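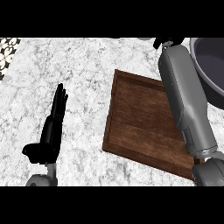 Rehearsal Software Is the Best Robot Purchase You Can Make

Last updated: December

I run a small test kitchen in Britport, and for most of this year I've been telling anyone who stands still long enough that they should try Limora before they spend a cent on hardware. It's a simulator for two-armed kitchen robots, sold by a little firm called Grurnasitz, and I love it!

You get a marble countertop, a wooden tray, a dark bowl or pot off to one side, and a pair of gray arms with black hands. Then you start asking for things. Clear the tray. Move the tray. Move it again with one arm already stretched across it - and now you're thinking hard about reach and elbow room, which I had never done in my life until this fall.

My first tray task took 67 tries to set up the way I wanted. On a real counter I would have quit by lunch (and probably chipped something). In Limora I hit reset, got a clean start and went back to it with my coffee. I've since logged 2,253 runs, most of them after ten at night.

The basic license is $340 a year. The Bright add-on, with extra kitchens and better lighting controls, brings it to $400, and I'd pay for that one. Changing the light on pale marble taught me more about glare than any manual did.

It has faults. The menus are a mess, saved layouts sometimes open with the old camera angle, and I still don't trust how it handles weight. A simulated tray is a very polite tray. Anyone who takes their numbers straight from the screen to a working kitchen is asking for trouble, and I wish the Grurnasitz manual said so before page one instead of near the back.

Still, I think small kitchens should start with software like this. We learn recipes by making them badly a few times first, and I'd like the same chance with robots. My next project is the bowl.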